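Teaching a drawer task: can a machine tidy a dressing table yet?
Régis Moulin, Pandari workshop notes, 7/23/19

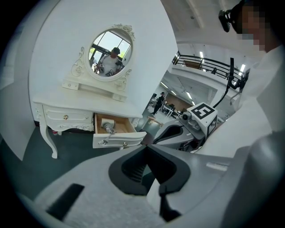 Short answer: in part. Opening a drawer by its knob is within reach of most two-finger grippers. Putting small things away in it and closing it square is where our policies still fall over. The steps below are the ones we use at Pandari to set up and score the task.

1. Pick furniture with small round knobs. Bar handles are forgiving and will flatter your results.

2. Record demonstrations with handheld grippers, one in each hand. Plan on 200 for a first policy and 600 if you want it to cope with a drawer that starts half open.

3. Vary the start. Mix open and closed drawers, and shift your standing position between takes.

4. Grasp the knob from straight ahead and pull along the runner. A sideways load racks the drawer box, and the policy will learn the jam along with the pull.

5. Place the object well back in the drawer, release, and withdraw fully before closing. Paweena Boonchu found in May that most of our failed closes began with a finger still over the drawer front.

6. Check tracking before you keep a take. Mirrors deserve extra care – a reflected marker can be picked up as a real one, so mask the glass in software.

7. Score opening, placing and closing separately. A single pass mark hides the weak stage.

Our last policy took about 9 seconds to open a drawer. A person is much faster, and can find the knob by feel. For sorting jewellery or anything with a fine chain, we still do it by hand.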